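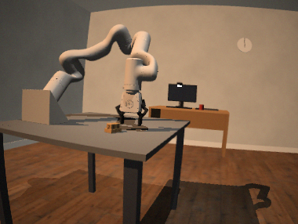

Pendo Shirima writes that her bat house stayed vacant for two summers and asks whether the boards were planed too smooth for the bats to grip. Very likely. A bat enters from below and climbs, so every inner surface needs texture from the landing plate to the roof.

Roughening the boards
Cut horizontal grooves 1/2 inch apart and 1/32 to 1/16 inch deep. A table saw with the blade barely raised does it quickly. A utility knife works too but takes an evening. Sand off loose splinters at the edges only. Do not staple window screen over the wood: it rusts, sags and can snag a wing. If you prefer mesh, use heavy plastic mesh and staple it flat every two inches.

Spacing
Keep each roosting chamber 3/4 inch deep. Rip the spacers from one board in one pass so they match, and check both ends with a scrap of 3/4-inch stock before driving screws. Let the landing plate extend 6 inches below the entrance, and groove it as well.

Sealing
Run latex caulk along every joint before assembly and again over the roof seam afterward. Use exterior screws. Nails work loose after a few seasons of heating and cooling. The outside takes water-based stain or paint, two coats. The inside stays bare.
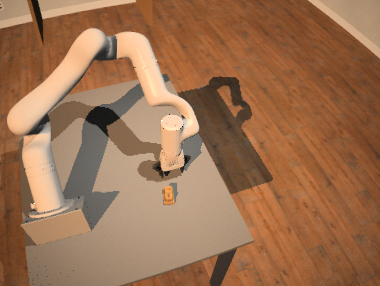 One reader reports an inside reading of 103 degrees on a June afternoon in a house painted black, and wants to know if it should come down. Not while bats are in it. Flightless young may be present in early summer, and moving the house then can kill them. Wait until the bats have left for the season, then repaint in a lighter shade or move it to a spot with less afternoon sun. A vent slot 1/2 inch high, cut across the front near the lower third, also helps in hot regions.

Mounting
Set the bottom of the house at least 12 feet above the ground — higher is better — on a pole or a building wall. Trees are a poor choice: they shade the box and give predators a route to it. Leave open air below the entrance.

Yearly check
Inspect in winter, once the house is vacant. Shine a flashlight up from below, scrape out old wasp nests with a thin lath, and recaulk any gap that shows daylight. Guano on the ground can be raked up. Dampen it first and wear gloves and a fitted respirator.

Cut list corrections
The Mellero single-chamber plan gives the landing plate as 144 square inches. That figure is for the 24-inch-wide version. For the narrow version, cut it at 6 by 16.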